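Changing money for the islands

Print this page | E-mail this page

13th March

I've finally booked Hoarau for June and I'm far too excited about the exchange rate! I swapped my first 760 pounds through Ceto last night, and the rate was a good bit kinder than the one in the window of the Gretville branch. 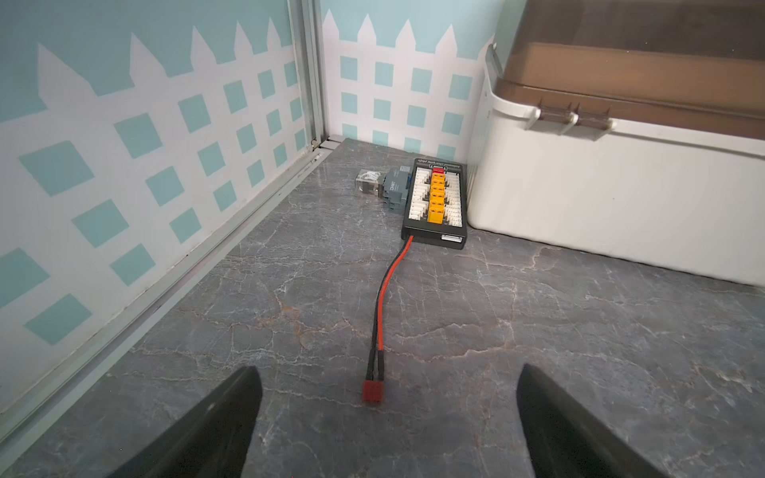
Travel money rewards a bit of patience, I find. I watch the rate over breakfast and change 100 pounds whenever it climbs - small lots suit my nerves. Fees can hide in the rate itself, twisted round it as tightly as that red wire and the black one, so I always compare the final amount I'd get in my hand. Erdal Sezer at Wonwood put me on to that, and it has saved me 40 pounds already (that's a very nice lunch by the harbour).

Next target is 1,000 pounds by the end of the month.

Print | E-mail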